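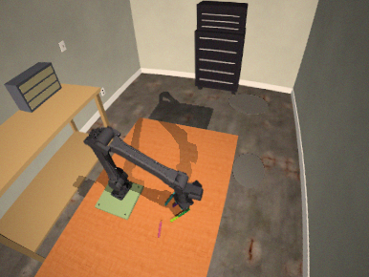 Color contrast is the difference that allows one surface to be told apart from another. In public buildings it is a practical matter before it is a decorative one, as visitors depend on it to find doors, read directories and judge where a floor ends and a stair begins. Two kinds of contrast are considered in this unit: contrast of hue, meaning the difference between one color family and another, and contrast of value, meaning the difference between light and dark. The two often occur together. The pale green square plate on the orange mat is distinguished from its surroundings by hue first of all, while the charcoal of the arm is distinguished from both mainly by its darkness. Students should be able to name which kind of contrast is at work in any pair of surfaces before proposing a change to either one.

October 11, 2025
Prepared by Itziar Esteban and Troels Bergmann

Home Courses Handouts Readings Studio Calendar Contact

Color in Public Interiors
Unit Handout: Contrast, Area and Legibility

1. Hue, value and saturation

Every surface color may be described by three properties. Hue is the family to which the color belongs, such as red, blue or yellow. Value is its lightness or darkness. Saturation is its strength, from a dull, grayed version to a vivid one. A designer may change one of these while holding the others nearly steady, and much of the studio work in this unit consists of doing so by hand with paint and gray card.

Beginning students tend to rely on hue. A red notice on a green wall seems to them a strong combination, and under good light it may well be. If the red and the green are close in value, however, the lettering will appear to shimmer at its edges and will be tiring to read. The same combination may be very hard to read for a person with a red-green color vision deficiency. For this reason value contrast should be settled first and hue chosen afterward.

2. Light reflectance value

Light reflectance value, or LRV, is a measure of how much visible light a surface returns. The scale runs from 0, a perfect black, to 100, a perfect white. No ordinary paint reaches either end. Many paint manufacturers print the value on the back of the color card, and it may also be measured with a hand instrument.

For the exercises in this unit, a difference of 30 points between a door and the wall beside it is the minimum that will be accepted. Lettering requires more. A sign panel with an LRV of 65 and letters with an LRV of 12 has a difference of 53 points, and will remain legible in most corridors. Students should note that these are course requirements. Anyone working on a real building must consult the code in force at the site.

Measurements should be taken from a finished sample and never from a screen. Gloss must be recorded as well - a shiny panel opposite a window can lose nearly all of its contrast at certain hours, whatever its LRV.

3. The effect of area

A color seen on a small card will usually look stronger when it covers a whole wall. The cause lies in the eye and in the room together: a large surface fills more of the field of view, and light reflected from it colors the surfaces nearby. A warm floor, for example, will lend some of its color to the lower part of a white wall and to the underside of a table.

Area also governs emphasis. A small amount of vivid color in a quiet room draws attention at once. The same color used on every door, rail and notice board soon ceases to direct anyone.

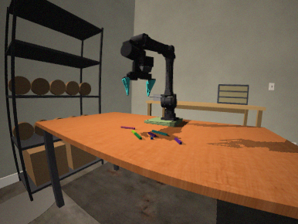
Emphasis of this kind should be budgeted. In the plan for the Altonport reading rooms, which will be discussed in class, the strongest color was reserved for the inquiry desk and the exits. Patricio Garrido's first scheme had applied it to the shelving ends also, and in trial visits readers walked toward the shelves when they wanted help. The revised scheme placed a gray-blue of middle value on the shelves and left the desk as it was.

4. Simultaneous contrast

A color is changed in appearance by the color next to it. A middle gray placed on a black ground looks lighter than the same gray on white. Placed on a strong red, it may take on a faint greenish cast. The effect is greatest where the gray is small and fully surrounded.

The practical result is that samples must be judged in place. A beige approved on a white desk may look pink against a green carpet. The Plistbridge clinic had to be repainted on one floor for this reason, the wall color having been approved before the flooring was selected.

5. Lighting

Color rendering depends on the lamp. Two paints that match under daylight may differ under the lamps of a corridor, a condition known as metamerism. Samples should therefore be viewed under the lighting specified for the room and again by a north window. Where the lighting has not been specified, the student is to write this on the sample sheet and leave the approval box blank.

6. Studio exercise

Select one entrance, stair or service counter in a building open to the public. Record the main surfaces and estimate the value of each with the gray card. Mark the weakest contrast on a plan, and propose one change that would correct it without altering the floor. Painted samples are to be mounted on gray board, with hue, value and finish written on the reverse.

Work is to be left in Room 314, on the shelf marked for Nuria Rivas. Students who need to borrow a reflectance meter should sign for it with Valeriano Collado. Sample boards will be returned in January.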